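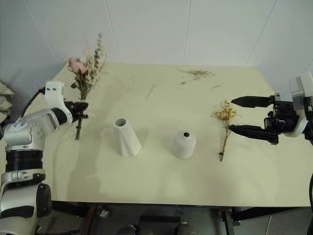 Do dried flowers need any water in the vase?

Leave the vase completely dry. Water softens the stems and they'll go moldy from the bottom up, usually before you notice anything from above.

Home Guides Vases Dried Stems Care Contact

18th September
By the Oditz Guides Desk

Section 2: Setting Up Your Pair of Vases with Dried Stems

This is the fun part! Section 1 covered unpacking and washing, so by now you should have two clean vases, bone dry inside, and a bundle of dried stems waiting to go in. We wrote the steps for the Holmgren pair in white (a tall one with a wide mouth and a rounder one with a small opening), but they work just as well for any mismatched two you already own and love.

Before you start

Clear a tabletop that doesn't wobble and turn off any fans. Lay down a sheet of paper if you mind crumbs, and there will be crumbs, seed heads shed a little every time they're moved. Keep small snips within reach. Kitchen scissors are fine for thin stems but tend to crush the thicker ones.

CAUTION: Keep dried flowers well away from candles, stovetops, heaters and hot light bulbs. They catch very quickly.

CAUTION: Some dried stems are dyed or treated, and some plants are poisonous to begin with. Set the arrangement where pets and small children can't chew on it.

2.1 The tall vase

1. Stand the vase where it's going to live. Filling it in place saves you carrying a top-heavy arrangement across the room later.

2. If the vase feels light, pour in clean, dry sand for ballast. We use 500 grams in ours. Tip it down a paper funnel and let it settle. Don't use damp sand, even if it seems only a tiny bit damp.

3. Gather your bouquet in one hand, low on the stems. Start with the tall, fluffy material and let it fan out a little on its own. It nearly always finds a nicer shape than the one you'd force on it!

4. Add the large bloom next, off to one side and lower than the seed heads. A soft pink rose against pale beige grasses is a lovely combination, and a few dark green leaves tucked under the bloom stop it from looking as if it's floating.

5. Tie the bundle loosely with twine. Skip rubber bands, which bite into brittle stems and snap them.

6. Hold the bundle beside the vase to judge the height. For a vase this shape we like the tallest tips at around 40 centimeters above the rim, but a low ceiling or a shelf overhead may decide it for you. Trim a little at a time.

7. Lower the bundle straight down through the mouth, holding it by the stems and never by the flower heads. If a stem catches on the rim, lift the whole thing back out and try again.

8. Let go slowly. If the bundle leans, turn it until it rests against the inside wall of the vase. Leaning is fine. Leaning a lot means more sand.

NOTE: In a wide opening, a small bundle will slump to one side. Crumple some dry brown paper and tuck it around the stems below the rim. It disappears from view and holds beautifully.

2.2 The round vase

A small opening is a joy once you stop trying to fill it. One sprig is plenty.

1. Pick something small and bright. Little yellow blossoms on a thin stem are our favorite here, and they wake up a plain white vase like nothing else.

2. Check that the stem fits before you push. Strip any dried leaves from the lower part with your fingertips.

3. Slide the stem in with a slight twist. Stop when it touches bottom.

4. Too tall? Take it out and snip. Too short? Drop in a pinch of sand to raise it.

CAUTION: Don't force a thick stem. If it breaks off inside, turn the vase upside down over the table and tap the base gently with your palm. Don't go fishing with wire, it can scratch the glaze.

2.3 Placing the two together

Leave a gap between the vases so each outline shows. Step back, look from your usual chair, then shuffle them around until you're happy. Twisted or draped textures look especially good with light coming from one side, so try a spot near a window, out of direct sun. Strong sun fades pink first.

2.4 Refills and spares

Replacement mixed bundles are sold by Deker under order number 1369. The Zelside yellow sprigs come singly and fit the round vase without trimming. Store unused stems flat in a cardboard box with the lid on, somewhere dry, and wait until you need them before cutting.

Dusting and cleaning are in Section 3.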